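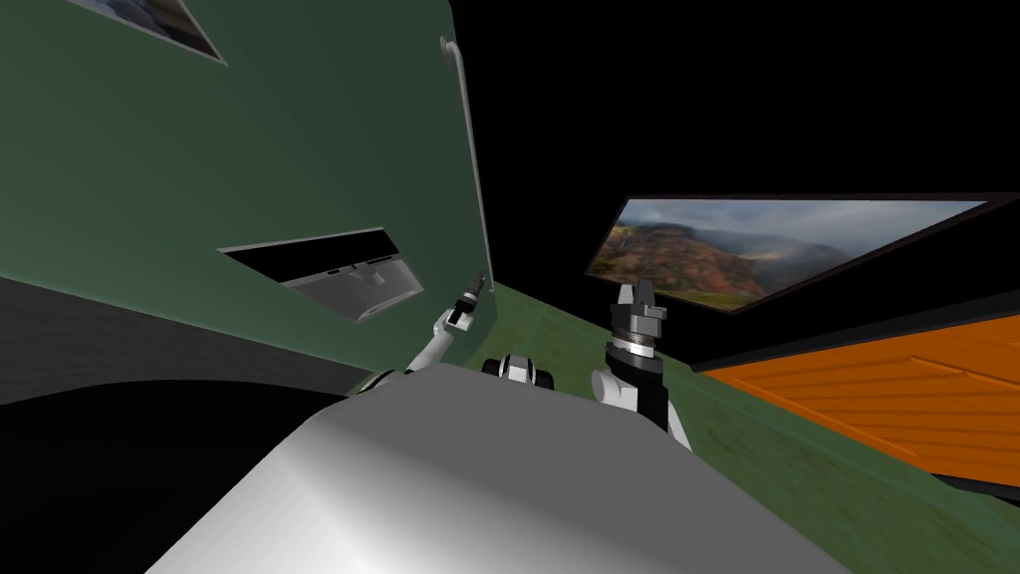 Sim first or just cut metal? Two-arm build, Plukano
Shed Builds and Robotics > Works in progress

saltbush_jen
Okay so some of you will remember the Plukano from the thread last May, the two-armed thing that was going to open my kitchen cupboards for me. It's still going! I've got the left shoulder bolted up on the bench at Sosiswood (shared workshop, decent lathe, terrible parking) and the right one is a box of Trotia gearboxes and good intentions.

Before I cut the forearm tubes I wanted to know if 600 mm is the right length, so I've been doing the whole lot in simulation with a ready-made robot body and a room full of cupboards. Two arms, a parallel gripper on the right, something skinnier on the left. I'm at the stage where it drives up to a cupboard and then sort of waves at it. Reach looks fine to me. Wrist angles, not so fine. Happy to be told I've wasted three weekends.

gumboot_mick
You've wasted three weekends.

Kidding, mostly. But I've done two arms now and both times the sim told me lovely things about reach and nothing about the flex in the forearm. Mine weighed 632 grams with the gripper on and drooped like a wet sock. Cut one tube in cheap aluminium, hang a weight off it, you'll learn more by lunchtime Saturday than the computer will tell you in a month.

saltbush_jen
Yeah I knew you'd say that Mick, and I'm going to hang a weight off it, promise. Droop isn't what I'm chasing though. I want to know if the hand can come at a handle down low without the elbow ending up in the next cupboard along. I can't do that with one tube in a vice.

Here's the sort of spot I mean. Orange door with the grooves across it, little brass-coloured handle down in the bottom corner, and the fingers are well over to the right of it:
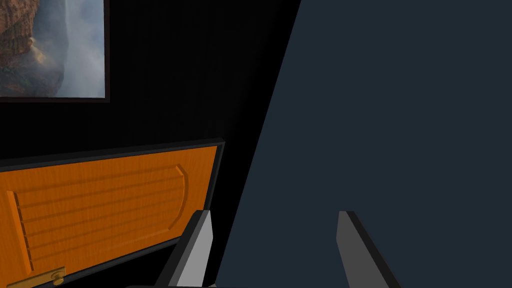
Rezaul Biswas
Are you planning to the handle directly, or to a point in front of it first? On mine I kept asking for the final grip pose in one go and the solver would pick some horrible elbow-up answer. I put a standoff point 64 mm out from the handle, square to the door, and only allowed straight line motion from there in. Got boring very quickly after that, in a good way.

saltbush_jen
Directly! Is that dumb? I thought the planner was meant to sort that out for me, and I've been blaming the wrist the whole time. How are you getting "square to the door"? I've been typing the door angle in by hand like an animal.

Rezaul Biswas
In the sim you can just ask for it, every door has its own frame. Use its normal, flip the sign, done. In the real kitchen I stick a printed marker on the door. My partner hates the markers.

thimblefull
Jumping in to disagree with Rezaul a bit. Standoff is good but 64 is too close if your hand is chunky, you'll clip the cupboard next door on the way in, especially anything that's already hanging open. I'd go double that and slow down.

Also Jen, what colour is your kitchen? If you're doing the detection off the camera I'd be worried about everything being orange and dark.

saltbush_jen
My kitchen is cream laminate from the seventies so no, it looks nothing like it, ha. I'm not training anything on the pictures yet, the handle position comes straight from the sim.

The double standoff makes sense. I ran it 23 times last night with Rezaul's version and the elbow-up thing is gone, which I'm stoked about, but there were a few runs where the hand wandered off and finished pointing at the artwork. Very cultured. Cliffs, mist, a skinny white waterfall, and the grippers open on nothing:

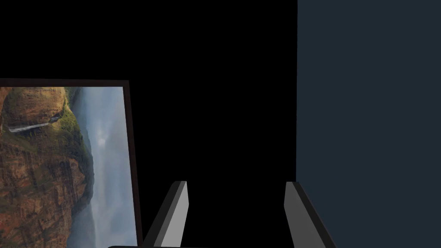 gumboot_mick
Check your joint limits before you touch anything else. That's wrist roll wrapping past half a turn, I'd put a carton on it. The planner goes the long way round to get to the same angle and if it runs out of time it just parks wherever it got to. And see, a real arm would've torn its cable out on the first go and you'd have found it straight away :)

thimblefull
A real arm would've torn its cable out and she'd be buying a cable, Mick. That's the point of doing it this way.

gumboot_mick
Cables are cheap. Weekends aren't.

saltbush_jen
Mick was right about the roll!! Limits on joint six were still set to "continuous" from the file I started with. My actual wrist can do nowhere near that. Put proper numbers in and reran a handful before work, none of them went sightseeing.

Still not gripping anything, the fingers get to the standoff and then I haven't written the next bit. Tonight's job.

Rezaul Biswas
Nice. When you write the pull, let the hand follow an arc around the hinge and keep the grip loose. I had mine pulling dead straight and it popped the handle off a door in the Thambiah Street workshop. Screws and all. I paid for the door.

thimblefull
Loose grip, yes, but put some rubber on the fingers or it'll slide off. Bike tube and contact cement works.

saltbush_jen
Bike tube noted, I've got a dead one on the hook. Mick, I'm cutting the first forearm on Saturday arvo, 600 for now, bring your weights. And does anyone know if the Trotia boxes come pre-greased? Mine feel gritty and there was nothing in the packet.

gumboot_mick
Some do. Pull the cover on one and have a look, four screws. I'll be there after two.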